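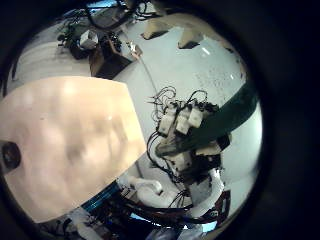
The hand and wrist at the bench, with the wiring still hanging loose above the three white modules.

In praise of the untidy robot

A friend of mine, Armelle Poulain, builds furniture for a living, and she has a habit of walking into our shared workshop, looking over at my corner and sighing. She means it kindly. Her own corner has a rack of chisels in order of width and a broom on a hook. Mine has cables. There are cables over the hand, cables down the side of it, cables in a heap near the table, and on a bad evening there are cables in places I would need a flashlight to find. She asked me in February when I was planning to clean it all up, and I said soon, and I have been thinking ever since about why I don't much want to.

I should say that I came to this hobby late, at an age when most people I know were taking up gardening. I had an idea that building a robot arm would be like building a model ship: you follow the plan, you glue the parts, and one day there it is on the shelf. I bought an enclosure before I had anything to put inside it. I bought four colors of cable sleeve (I still have three of them, unopened, and the fourth I used on a lamp). The first version of my hand was lovely. Everything was tucked in and tied down, and when one of the finger motors began to stutter I had to cut 85 zip ties to get at it. I know it was that many because I swept them up and counted them in a temper.

So the second version stays open. I can reach every connector with my own two fingers, and so can anybody else who wanders over with a suggestion, which in a shared workshop is a good part of the point. Sulastri Manurung, who keeps the Lorkus group going on our side of the building, once found a fault of mine from across the bench with a mug of tea in her hand. She could see that a wire pulled tight every time the wrist turned. Had I sleeved it, I'd have been rewriting software for a month and blaming the software the whole time, as I usually do.

Now, I know what can be said against me, and Armelle has said most of it. Loose wires snag. They wear through where they rub, they come unplugged at the worst moment, and a machine that moves is no place for dangling things. All of that is true, and if my arm lived in a school or a kitchen I would have it buttoned up tomorrow. I switch the power off before I put my hands anywhere near it, and I would ask the same of you. A finished machine ought to look after the people who use it, and part of that is hiding its insides.

But a home build spends nearly all its life unfinished, and I think we are a little ashamed of that, and we shouldn't be. I look at the project pages other people put up, and they are so clean! A white arm on a white table, a plant, nice light from a window. I spent years supposing that everybody else's bench looked like that on an ordinary evening, and I suspect it kept me from asking for help, in the way you don't invite people over when the house is a mess. When I finally took my first hand along to a meetup, a man looked at my neat enclosure, said it was very nice and moved on to the next table. The second one, with its wires all out in the open, kept people there until they were putting the chairs away.

There is a money side to it too. The controller I started with was a secondhand Bodin board, and later on I changed to one from Stanico. With the wiring open, that swap took me an evening and a sandwich. A friend with a beautifully boxed build made the same change and ended up printing his whole case over again, since the new board's sockets faced the wrong way.

I don't want to make a religion of it. I label both ends of everything now, with masking tape and a pencil, and I've promised Armelle that nothing of mine will cross the walkway to her saw. She, for her part, asked me on 3rd April whether the hand could hold a sanding block, so I think I may be wearing her down. We tried it with an offcut of hers. The grip was poor and the block went under the table, and we spent the rest of the evening cutting little rubber pads for the fingertips, with the wires pushed over to one side so that she could see what she was doing.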